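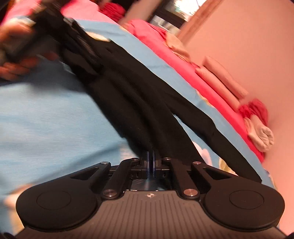

Flelo

Call for participants: can a machine do the laundry yet?

We are looking for 15 people in Jutdale and near it who do the housework in their own home and would like to do some of it with a gripper in the hand. The study is called Gular. It starts after 3rd December and continues until the places are filled.

Our question is simple to ask. People read every week that a robot will soon fold the clothes and make the bed. We want to know how far this is true in a normal bedroom, with normal clothes. A towel is a fair task for a machine, it has four corners and it lies flat. A pair of leggings is much harder. The fabric stretches, one leg goes under the other, and two fingers can hold only one small place at a time. A person solves this with the second hand, almost without thinking.

What you will do

You will work at home with a hand-held gripper which we lend to you. You pick up clothes, straighten them, fold them and put them on a pile. After this you do the same work with your bare hands, at your usual speed. Then you fill in a short form: which pieces went well, which you gave up, and where you had to help with the other hand. Please do not choose only the easy pieces. Black, soft and thin clothes are very welcome.

There are four sessions, each of two hours, and you decide the time of day. Somebody from our side comes to the first session and shows how to hold the tool and charge it.
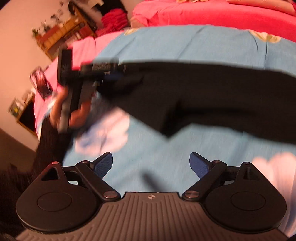 In a reply to our first call, a reader wrote that she did not believe any of it. She said that a machine which needs ten minutes for one shirt is not doing a chore, it is making a new one, and that she would join only if we also publish the bad results. We agreed to this. All sessions will be in the report, also the ones where the work was not finished.

Who can take part

You are 18 or older and you can stand and bend for an hour without pain. You do not need any technical knowledge. Left-handed people are asked to apply too. If other people live with you, they must agree before we start - we will send a form for this.

What we offer

You receive 107 dollars for each finished session, also if nothing got folded. Travel is not needed. The gripper stays our property, and damage from normal use is not charged to you.

How to apply

Write a few lines about your home and how often you do the laundry, and bring or send them to Flelo, 29 Mathur Street, Jutdale. Please add a phone number and the hours when we can call. Put "Gular" on the envelope. We answer every letter, but it can take up to two weeks in December.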